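The Lid That Would Not Stay Put

By the time the team at Virby noticed the problem, it had been in their recordings since September. A glass-topped wooden box, the kind sold for tea bags or small keepsakes, was being opened and closed with a hand-held gripper so that a robot arm could later learn the motion. On the arm, the lid slipped. It came up a little way, twisted, and dropped back on the box with a bang.

Virby is a small workshop in Jirnholm that records household tasks for companies building domestic robots. Its library for the box came to 1,009 recordings. The software project that learns from them is called Flidesar, and until the box came along it had given the workshop little trouble. Cups, drawers and jar lids had all gone through.

The first guess was the software. Two weeks went into checking timing, camera settings and the force limits on the arm. Nothing turned up. The second guess was the glass, which throws back light and can confuse a camera about where a surface is. Covering the pane with paper made no difference to the slipping.

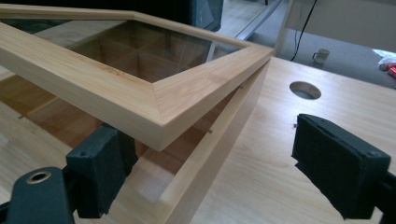
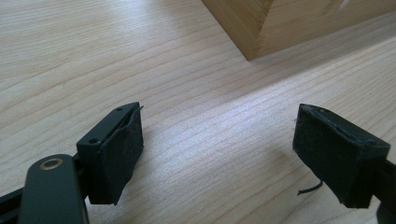

The answer was in the padding. Both fingers of the hand tool are faced with a soft black material that grips well when new. A person holding the tool makes up for wear without thinking about it. The wrist turns slightly, the squeeze gets harder, and the lid goes up. The arm copied the path and the opening of the fingers, but it had no way to copy the extra squeeze, and its own pads were as old as the ones on the tool.

Virby's maintenance sheet called for new pads when the old ones "no longer hold." On the hand tool that point never seemed to come. The sheet had no limit on hours or cycles, and the loose edges had been noted twice and passed over as cosmetic.

The damage was small. One pane cracked, on the 19th attempt of a morning run, and a piece of glass landed on the floor beside the operator's station. There were no injuries, but the workshop treated it as a safety matter and stopped all work with glass until the cause was known. The stop lasted 10 days.

Ateş, the company that supplies the arm, asked for the worn pads and tested them against a fresh set. The old ones began to slide at 58 percent of the load the new ones could take. Its report, dated 11/11/20, recommends a pull test at the start of each shift and a fixed replacement schedule for hand tools and arms alike. It also recommends a guard between the operator and any task that involves glass.

Virby has done the first two. The guard is still being argued over, as it blocks the view of the table from the side where the operator stands, and a clear one brings back the reflections - the same trouble the glass lid was first suspected of.

A harder question is what to do with the recordings. Most were made with pads in unknown condition, and there is no mark in the files to show when wear set in. Flidesar's engineers are sorting them by how far the fingers closed, on the theory that a tighter squeeze points to a poorer grip. Any recording that can't be placed will be left out of the next round of training.

The box itself is back in use, with a sheet of clear plastic where the cracked pane used to be.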